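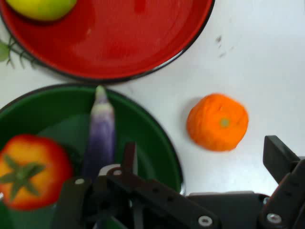 The Skolitz Tabletop Demonstration Kit is a complete equipment package for institutions that collect manipulation examples for imitation learning. It is supplied by Sternumitz and is intended for laboratories and training centers with one arm, one table and limited floor space. The standard task family is sorting produce between a red plate and a green dish. An orange set directly on the tabletop, with the eggplant and tomato already in the green dish, is a typical mid-episode arrangement, and operators are asked to record from such arrangements as often as from a cleared table.

## Recording

Each episode contains the wrist view, the fixed view, joint positions, gripper opening and a written instruction. All streams share one clock and are written at 30 frames per second. Episodes are stored individually, so that a failed grasp can be reviewed and either labeled or removed without affecting the rest of the session.

The fixed view is used to confirm the position of the arm relative to the dishes. It should take in the full working area of the table, including the space in front of the plates where loose items are placed.

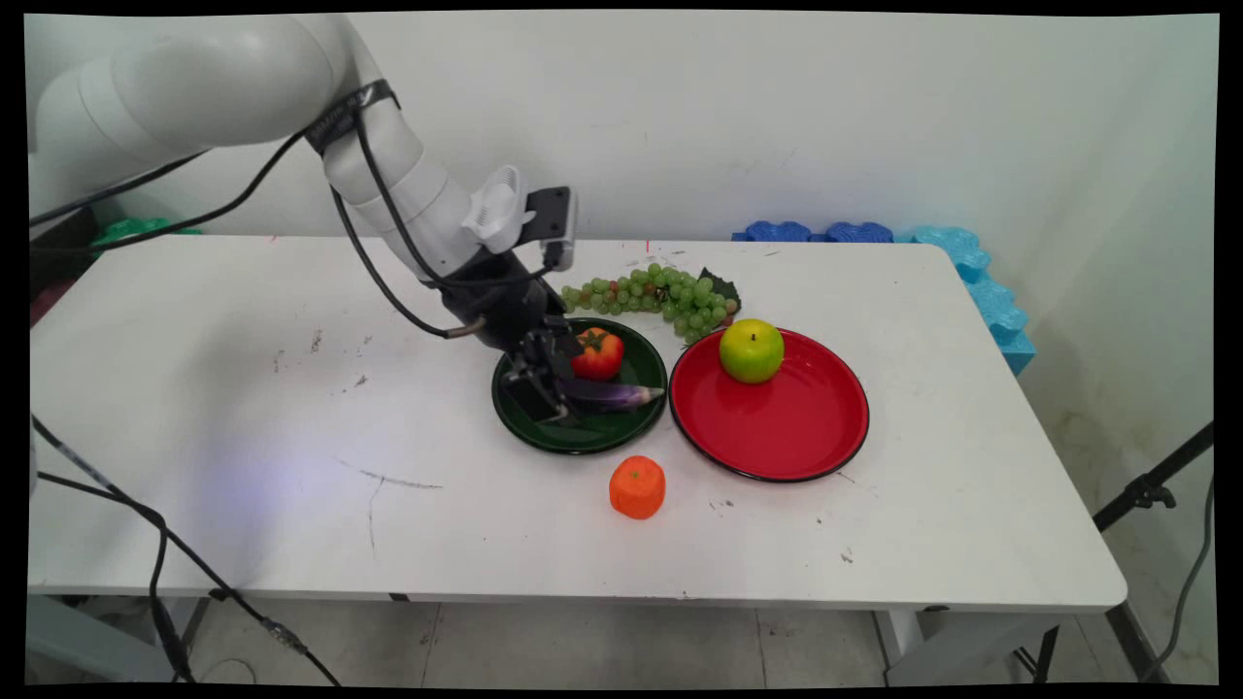 The mounting position of the fixed camera is to be recorded at the start of each session and checked again at the end. If the camera has been moved, the session is split at the last episode known to be good. The Dai recording software prompts the operator for both checks and will not close a session until they are entered.

## Reference Collection

Licensed customers receive the Urex reference collection, which contains 1120 teleoperated episodes in 9 task groups. The collection may be used to pretrain a policy before local data is added, or to verify that a new installation reads and plays back episodes correctly. Instructions are in plain English, for example:

- Put the orange on the red plate.
- Take the eggplant out of the green bowl.
- Move the tomato to the red plate and leave the eggplant in place.

Close views of long, narrow items deserve particular attention during review. An eggplant between the gripper plates hides part of the dish beneath it, and the reviewer should consult the fixed view before marking the grasp as secure. 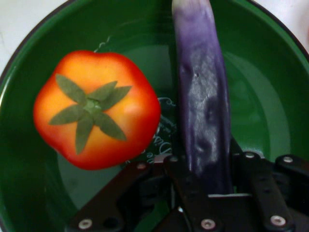 Reviewers assign one of three labels: complete, partial or rejected. Partial episodes are retained by default and may be excluded at export.

## Ordering and Support

Orders placed by institutions are confirmed in writing within seven working days. Operator training is offered on site and is next scheduled for September. Requests for a quotation, replacement produce sets or additional Dai licenses should be addressed to Tahira Durrani, Institutional Accounts, Sternumitz.

Page revised Aug 2, 2026.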